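Trumotik Admin Guide: Linking Records and Building Your First List Report
By Abla Bataineh — updated October

With Sinaga connected, you can start linking item records to one another, and your reports get a lot more interesting! You'll need an administrator login and at least one item type already saved.

Create the link field

1. Open Setup and choose Record Types.
2. Select Item, then click Fields > New.
3. Pick Lookup as the field type and name it Stored With.
4. Set the target to Item. (Yes, a record type can point at itself, and it's a great feature once you get used to it.)
5. Click Save, then Publish.

Note: Field names can't be longer than 16 characters, spaces included.
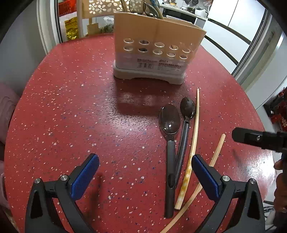 Figure 1. Dark gray spoons on a red speckled tabletop.

Add parent and child records

1. Go to Items and click New.
2. Enter the parent first. Leave Stored With blank.
3. Save, then click Add Child at the top right of the record.
4. Fill in the name and material, and save again.

Got a long list? Use Import instead. A single file can hold up to 1,000 rows, and Sinaga matches the children to their parents by name, so check your spelling before you upload.
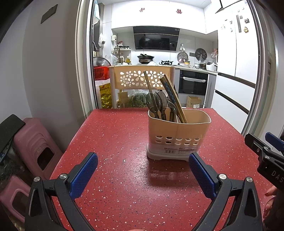
A parent record keeps its own fields even when it has children, so you can report on either level or on both together. Think about what deserves a record of its own before you start typing. With a beige utensil holder like this one, the holder would be the parent, and the spoons and the chopsticks would each be children — and the patterned chopsticks could get a different value in the Style field from the plain wooden ones.

Caution: Deleting a parent also deletes its children. Move them first by editing Stored With.

Build the report

1. Open Reports and click New > List.
2. Choose Items with Children.
3. Drag Name, Style and Stored With into the column area.
4. Group by Stored With.
5. Click Run. The preview shows the first 200 rows; the export includes them all.

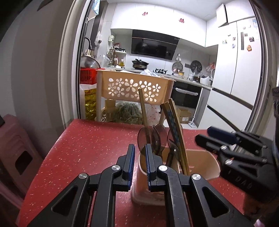 Figure 2. Peach utensil holder with chopsticks.

Narrow it down

1. Click Filters > Add.
2. Choose a field, an operator and a value.
3. Click Apply, then Save As.

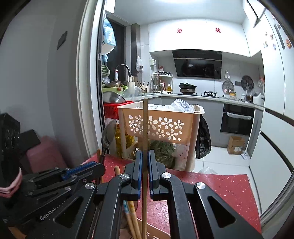

Filters run from top to bottom, so put the broadest one first and your report will load much faster. Start with the record type, add the parent, and finish with the name. By the last filter you should be down to a single row, like the one thin wooden stick held upright between the blue pads. If you still see several rows, change the last operator from Contains to Equals and run it again.

Next section: Scheduling Reports

171 views | 16 shares
Contact the Trumotik help desk | © Trumotik | Back to top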